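How do I clean a stained glass lamp that lives on a nightstand? 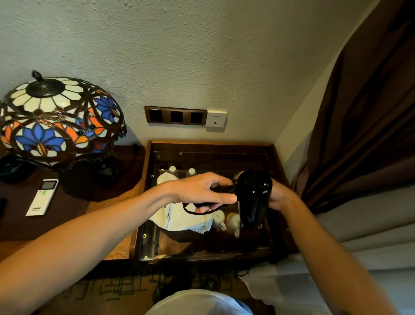
I picked up this lamp secondhand in January and I love it to bits, but I have never owned leaded glass before and I'm scared of wrecking it. It stays on the nightstand in our spare room, next to the AC remote and whatever else people put down there, and it has gotten kind of dull. I wiped the outside with a dry cloth and the cloth came away gray. The blue flowers around the bottom of the shade worry me the most, as they have all those metal edges for dust to sit in, and then there's a dark cap at the top with little holes in it and a curly finial. Do I unscrew that? Can I use regular glass cleaner? My sister swears by vinegar on everything, but she also ruined a marble counter with it, so I'm asking here first.

Also, the drawer under it has a bunch of guest stuff in it, small bottles and so on, and I'd like to keep the cleaning cloths in there too if that's not a dumb idea. We have family coming to stay and I want the room looking nice. Thanks!!

Posted by Drarnlow

Hi Drarnlow, pretty lamp! I've had three of these over the years (one survived two moves and a toddler) and they're tougher than they look, as long as you keep them away from a soaking.

Unplug it first and let the bulb cool all the way down. Then go over the whole shade with a soft dry paintbrush, the kind you'd use for trim. Start at the top by the cap and work down so the dust falls onto glass you haven't done yet. A brush gets along those metal lines way better than a cloth, and it won't snag on the solder.

After that, dampen a microfiber cloth with plain water, wring it out hard, and wipe a few pieces at a time. Dry as you go. Skip the vinegar and skip anything with ammonia in it, which covers most of the blue stuff at the store. Both can mess with the dark finish on the metal, and once it goes patchy it's a pain to fix - I did this to my first one and ended up repainting the patina with a tiny brush at the kitchen table for a whole evening.

For the inside of the shade, yes, you can usually take the finial off. On most lamps it just unscrews counterclockwise, but keep your other hand on the shade the entire time. They're heavier than you expect and they tip. Lay it on a folded towel on the bed. Never pick it up by the bottom edge with one hand.

Once it's clean you can put a little stained glass finishing wax on it and buff it. It makes the colors pop like crazy! A small bottle lasts me years.

Posted by Keegan Waaka

Just dust it once a week and you'll never have to do the rest. I use an old makeup brush.

Posted by Liltura

Agree with Keegan on nearly all of it, though I'd go easy on the wax. I used too much on mine and it left white gunk in every seam. Took me forever with a wooden toothpick to get it out.

One thing to add - give the shade a very gentle tap with a fingernail here and there while you have it off. If a piece rattles, stop cleaning and take it to somebody who does repairs. Mine had a loose petal and the shop fixed it in 30 minutes while I waited. Look at the cord as well while it's unplugged. On a secondhand lamp I'd want to know it isn't stiff or cracked before guests are using it.

Keeping the cloths in the drawer is fine, just put them in a zip bag if there are bottles in there that could leak. I had hand lotion get on a dust cloth and then smeared it all over the glass before I noticed.

Posted by Hamish Henare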